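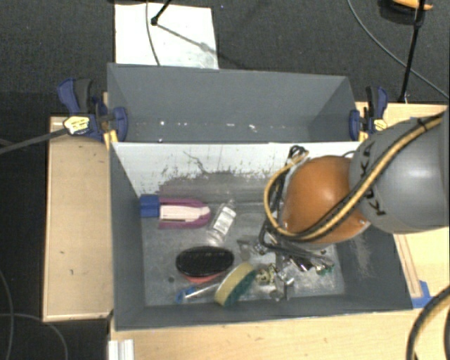
SORTIEREN & AUFRÄUMEN

1/5 Der Fachbereich Haushalt der Gralis Genossenschaft informiert in diesem Thread über den Umgang mit gemischten Kleinteilen in zweigeteilten Behältern.

2/5 Im vorderen Fach liegen eine durchsichtige Flasche mit weißem Etikett und ein schwarzer, ovaler, bürstenähnlicher Gegenstand lose beieinander. Das hintere Fach ist frei – bis auf kleine weiße Sprenkel.

3/5 Wir empfehlen, Flaschen und feste Gegenstände auf beide Fächer zu verteilen. Verschlüsse sind vor dem Einlegen zu prüfen.

4/5 Schrammen an der hellen Trennwand beeinträchtigen die Nutzung nicht. Der Boden ist trocken auszuwischen.

5/5 Das Merkblatt 13 liegt in der Geschäftsstelle Noduda aus. Rückfragen beantwortet Pavithra Fernandes, Durchwahl 423.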